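3.2 Where the small bins go

Most work on household trash starts at the kitchen bin or at the curb. We were more interested in the step before that. A tissue gets used on the couch, a bottle gets finished in front of the TV, and then it either travels to the kitchen or it doesn't. Small bins in living rooms and bedrooms catch a lot of this stuff and they are almost never in the counts.

We asked 14 households in Teritz to keep a diary for two weeks. Each room with a bin got its own page. People wrote down what went in, and whether it was later moved to recycling when the bin was emptied. No scales, no bag audits at this stage (see 3.4 for the audits). Stepan Kravchuk did the home visits, Halyna Boiko coded the diaries. Total was 1,605 entries after removing duplicates - mostly the same bottle written down by two people.

Coding was simple. Paper, plastic, food, other. "Other" grew fast and we should of split it earlier. Batteries, hair, pencil shavings and broken toys all ended up there.

One thing the diary can't record is items that never get to the bin at all. People write down what they throw away. They do not write down what is on the carpet. We added a short floor check at each visit for this, and the type of item we mean is shown in Figure 4.
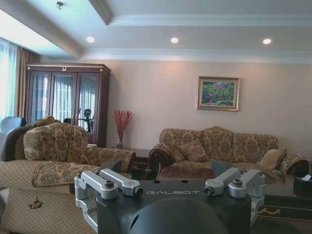 Figure 4. Two views from one home. The second view has the small bin with a clear bag folded over the top edge; on the carpet, a crumpled tissue and a plastic bottle with a red cap.

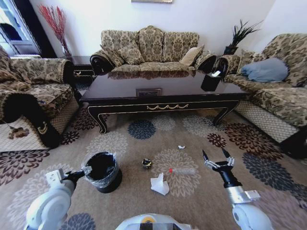
4 Results and discussion

Tissues and other paper were the biggest group in every room except kitchens. Plastic bottles came next in living rooms. In bedrooms it was "other", for the reason given above.

Bottles are the interesting case. In the kitchen they were mostly sorted right. In the living room they mostly went in the small bin, and when the small bin got emptied the whole liner was tied up and carried out with everything in it. Over 130 entries say this in nearly the same words: "bag out, didnt sort." Volodymyr Marchuk has argued that the liner itself is the problem. Once there is a bag, the bag becomes the unit and nobody opens it again. Our diaries fit with that but don't prove it, only a few homes used bins without a liner.

Distance mattered less then we expected. Homes with the recycling box just inside the next room did no better than homes where it was out on the balcony. We checked this twice.

Children's entries were kept in. Kaj Østergaard suggested dropping them, but the handwriting was legible and the items looked ordinary enough.

Limits. Small sample, one town, winter only - fewer cold drinks, more colds. Tissue counts are surely high for that reason. A summer round is planned with the same households if they agree. Two have already said no.

4 comments | 14 shares

Related items
Boiko: Coding rules for room-level waste diaries
Nechyporuk: Liners, lids and what people do with a full bag
Marchuk and Kravchuk: The balcony as a storage room
Harasym district: notes on shared recycling boxes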